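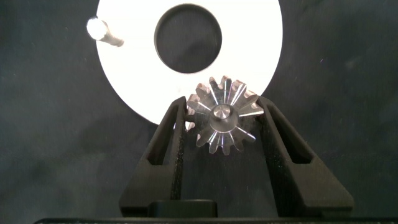

Surora, shop and rehearsal notes, Tuesday

Present: Misaki Sugiyama (movement), me on deck and cues. Shinji Fukuda joined after lunch for the sound pass. Room heating off until 10, so warmup ran long and we started the first section late.

Deck
Rake is set at 4 degrees. Misaki finds it fine walking and too steep for the floor sequence, where the rolls drift downstage. We tried the sequence rotated so that the bodies travel across the slope. Drift is smaller but the diagonal exit no longer lines up with the upstage door. Leaving the rake alone for now. If the exit moves, tape marks 1 to 7 need relaying and the cue sheet changes with them.

Seam between the second and third platforms has opened again. Clamped and re-bolted. It still clicks under weight on the stage left side. To do: felt strip along the joint before the next run. 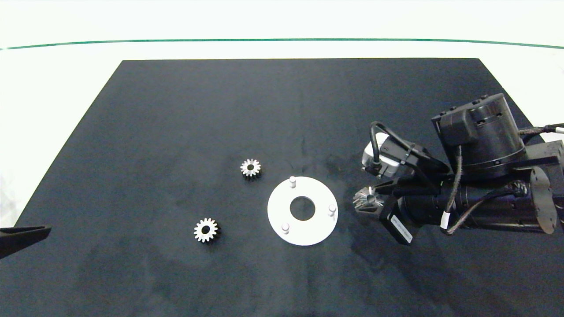 Sound
Shinji brought the revised harbor track. Old version had a low hum under the letter scene that masked Misaki's counts; he has cut it below 100 Hz and the counts read from the back row. Fade out of the letter scene is now 7 seconds. Tried it at 4 and it felt like a mistake in the booth.

The cue that triggers the second chorus is still taken visually from the raised hand. It was late in both runs. In the second run the hand was hidden behind the hanging cloth from where the operator sits. Options are to move the operator or take the cue from the foot stamp before it.
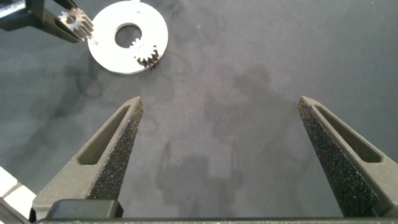 I prefer the stamp. It can be heard anywhere in the room and it falls on a count the cast already shares. Shinji wants to keep the hand for the Farnville dates, where the booth is higher and the cloth hangs clear. Agreed to run both versions on the next full day and write down the lag each time.

Lights are unchanged. Pereyra plot is still the working document, with the side booms dropped one hole. Ignore the penciled levels on page 4, they are from the previous room.
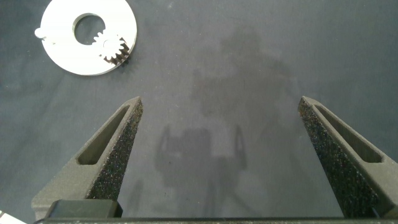 The stair unit needs its treads finished before anyone uses it in socks. Plain black paint was slippery in the test, and the clear coat with grit in it looked gray under the side light. I want smooth matte charcoal over the whole unit, with one rough band at the front edge of each tread. The gripper fingers have the contrast I mean: matte dark gray bodies and a nearly black, sandpaper-like strip with light specks down the inner face. The specks may flare under the booms. Make up one sample tread and look at it from the house before doing the rest.

Open items
Felt for the platform seam.
Sample tread, with the band at two widths.
Ask Skutevero for the truck's inside height; the stair unit may have to travel on its side.
Material budget stands at 4,000 for the whole run, timber included. No receipts entered yet for this month.
Misaki to confirm whether the floor sequence stays rotated.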